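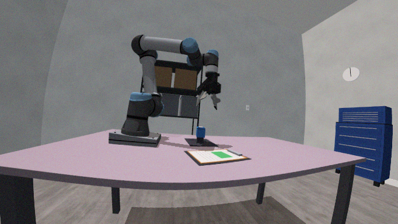 I painted our back bedroom three times this year, and the first color was gray. The people who had the house before us left it a yellowish cream, and I wanted something quiet so I could sleep in there when my shifts change. A plain gray room with a pale pinkish-lavender table in it, like the one at the top, looks fine to me. The gray picks up something from the pink and neither one is very strong. Our room had an oak dresser and a green rug, and the same sort of gray next to those looked like wet cement.

The first can was Harovo, color number 453. I bought it off the small card in the store, which I won't do again. On the card it was a warm gray. On the north wall it went blue by lunchtime, and by evening with the lamp on it was closer to purple. I put on two coats before I admitted it.

My neighbor Suryani Rondonuwu has painted most of the houses on our side of the street at one time or another. She told me to stop buying full cans and to paint big pieces of cardboard instead, then move them from wall to wall for a few days. I did four pieces. Two were bad right away. One was good on every wall except the one with the window, where it looked dirty. 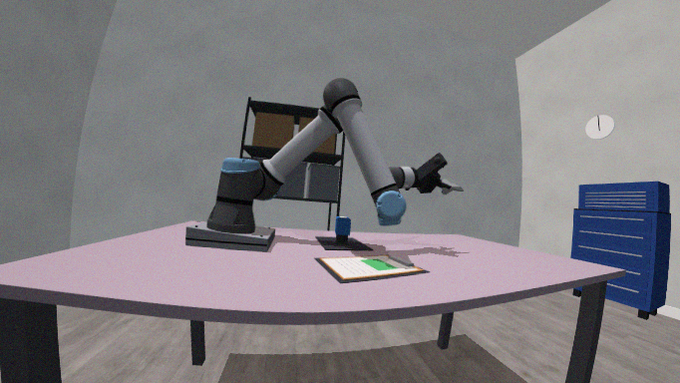
*Light gray, dark gray and light blue over lavender-pink.*

The second color was a green that I chose too fast because I was tired of sleeping on the couch. I don't have much to say about it. It was up for nine days.

For the third try I went back to the cardboard and was slower about it. I looked at each piece at seven in the morning, at noon, and at night with only the bedside lamp. I also taped one behind the door, where the wall never gets direct light, and that one told me the most. A color that holds up behind the door seems to hold up anywhere in the room.

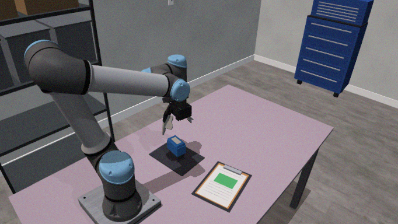 The one I ended up with is an off-white with some brown in it. It cost $68 a can, more than I wanted to pay, and it covered the green in two coats with no primer. Rocío at the paint counter said I would need primer. Maybe with a darker green I would have.

A few notes on the work itself. I used a 9-inch roller for the walls and a short angled brush for the edges. Tape went on the baseboards only. Along the ceiling I cut in by hand, and it took most of Monday. The corners up there were the slowest part. I kept loading too much on the brush and getting a ridge where the two walls come together, then going back when it was half dry and making it worse. What worked was a nearly dry brush, starting a couple of inches down and pushing up into the corner.

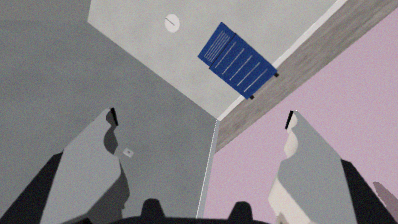 *Two walls and the ceiling, meeting in the corner.*

The ceiling is still the old white. It has a stain over the closet the size of a saucer, and I want to get through a few heavy rains before I paint over it, in case the roof repair didn't take. The dresser is back in. The rug is rolled up in the hall and I may sell it, so if you're local and want a green rug, send me an email.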